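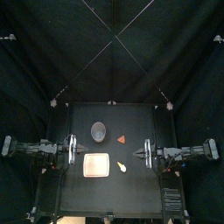
Marina Stergiou thinks we should say first that the job is mostly sewing and measuring, and that people who come expecting carpentry tend to be disappointed. So: it is mostly sewing and measuring.

## Lining and fitting assistant, part-time

Prodon makes and looks after fabric-lined enclosures and the black worktables that go inside them. We need one more person at our Prerkdale workshop, 19 hours a week, starting in March.

**The work**

- Cutting dark cloth to a pattern and sewing long straight seams
- Hanging linings on sloping walls so that they lie flat, with no sagging at the top
- Fitting corner brackets, clamps and tensioned cables
- Touching up matt black surfaces and edge rails
- Brushing lint off the cloth and wiping down tabletops
- Keeping the offcuts shelf in order (Montri Chantharasri will show you the system)

You will need to be comfortable on a stepladder and able to lift one end of a table. You should have used a sewing machine before, at home or at work. Black thread on black cloth is hard on the eyes — we have good lamps, but please think about whether it would suit you.

Experience with stage drapes, blinds, tents or upholstery would be useful. We don't ask for certificates.

**Hours and training**

Four mornings a week, never Thursday. For the first two weeks you will work alongside Nantana Inthanon. There is a trial period of three months.

**How to apply**

Write a page to Sombat Sitthichai at the workshop, saying what you have sewn or fitted and when you could start. Photos of your work are welcome, including repairs. We will ask some applicants to come in and sew a test seam, and we pay for that time.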